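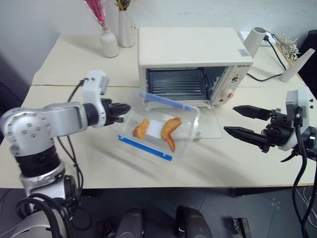
This page was last changed in July.

Clip-lid container

A clip-lid container is a household box with a separate lid held down by clips, used for keeping food in the refrigerator, freezer or cupboard and for carrying meals. The box is most often moulded in clear or lightly tinted plastic. Glass versions with plastic lids are also sold. Other names include clip box, lock-lid tub and, in older Australian catalogues, clip-top keeper.

The type is distinct from the press-lid tub, in which the rim of the lid is pushed over the rim of the box and held by friction alone, and from the screw-top jar. It overlaps with the lunch box, and many makers sell the same moulding under both names.

Contents
1 Construction
2 Colour and marking
3 Use with cooked food
4 Use with countertop ovens
5 Storage on the bench
6 Cleaning and wear
7 Sizes
8 See also

Construction

The body is a single injection-moulded piece with tapered walls, so that empty boxes nest. The rim is thickened and turned outward to form a ledge. Clips may be hinged on the lid and snap down over the ledge, or hinged on the body and fold up over the lid. A lid with four clips, one per side, closes more evenly than a lid with two, but takes longer to open.

Most lids carry a soft ring seated in a channel on the underside. The ring is usually silicone and can be pulled out for washing. A lid without a ring keeps out dust and holds food in place but will leak if the box is tipped.

The hinge is the weakest part. In the cheapest boxes it is a living hinge, a thin web of the same plastic as the lid, which whitens and then cracks with repeated bending. Better boxes use a separate clip on a moulded pin. In the Stutix pattern the clip can be slid off the pin and replaced without tools.

Colour and marking

Clear walls let the contents be recognised with the lid on. Colour is commonly confined to the trim, the clips or a strip along an edge, with blue, green and grey the usual choices. A clear plastic box with blue trim along one side and a blue strip on its upper edge is typical in appearance.

Coloured trim has two practical uses. It shows where the rim is when the box and its contents are both pale, and it helps match lids to bodies in a household that owns several sets. Some kitchens keep one colour for raw food and another for cooked. There is no general standard for this in the home, and the coding differs from one household to the next.

Use with cooked food

Leftovers are cooled briefly, then boxed and refrigerated. Closing the lid on steaming food traps moisture, which condenses on the underside of the lid and drips back. With soups and stews this does little harm. Fried and baked foods lose their crust.

For fried pieces, paper is often placed in the box to take up surface fat and moisture. It may be laid flat underneath or tucked between pieces so that they do not stick together. The paper is removed before the food is reheated. Pieces packed in a single layer keep their coating better than pieces stacked on each other.

In a kitchen trial at Sunham, written up by Wiesława Walczak, coated pieces were boxed with and without a paper liner and weighed after a night in the refrigerator. The lined boxes gave the firmer crust on reheating. The same notes record that the difference was much smaller for pieces boxed in two layers, lined or not.

Use with countertop ovens

The toaster oven is a common means of reheating food kept in such boxes. It has a wire rack, a drop-down glass door and a control panel at one side, and dry heat restores a crust that a microwave oven would leave soft. The door on most models hinges at the bottom and lowers to nearly level, close to the surface on which the oven stands. Space must be left in front of the oven for it.

The plastic container itself does not go in. Polypropylene, the usual body material, softens well below normal baking temperatures, and the rack and elements of a small oven are close together. Food is moved to the rack or to a metal tray. Markings such as "microwave safe" do not apply to an oven with exposed elements. A box should also be kept off the lowered door while the glass is hot.

Glass-bodied versions may be used in an oven where the maker permits it, with the lid and seal removed. Sudden changes of temperature should be avoided, and a glass body taken from the freezer is brought to room temperature first. 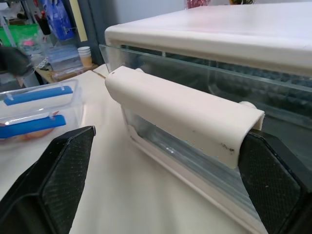 Last modified: July, 4:30 pm

Storage on the bench

When in use, the container generally stands on the bench or table beside the appliance it serves. Blue bars across the lid and along the front edge, with small clear clips on the upper one, are one arrangement of trim. With the lid in place the colour of the food can still be made out through the plastic, though bars and clips hide part of the contents from some angles.

Empty boxes are stored nested, with the lids upright in a rack or flat in a separate drawer. Storing boxes closed takes more room and tends to hold odours. Disposable items such as paper cups are often kept on the same shelf.

Cleaning and wear

Bodies are washed by hand or on the top rack of a dishwasher. Lids with clips should be washed open. The seal is taken out at intervals and dried before it is put back, as water held in the channel encourages mould.

Tomato, turmeric and chilli oil stain clear plastic. The stain is harmless and fades in sunlight. Clouding is caused by fine scratches and by detergent, and cannot be reversed. A body that has crazed or cracked should be discarded.

Leokadia Dudek's survey of kitchenware returned to the Erkden repair counter covered 433 containers. Of these, 89 had a broken clip and 37 a split seal.

Sizes

Sizes are given by brimful capacity. Usable capacity is lower, and liquids to be frozen need extra headspace for expansion. The Śliwiński series, an early nesting set, used one lid size for three depths of body, a practice since widely copied.

See also

Lunch box
Press-lid tub
Toaster oven
Food wrap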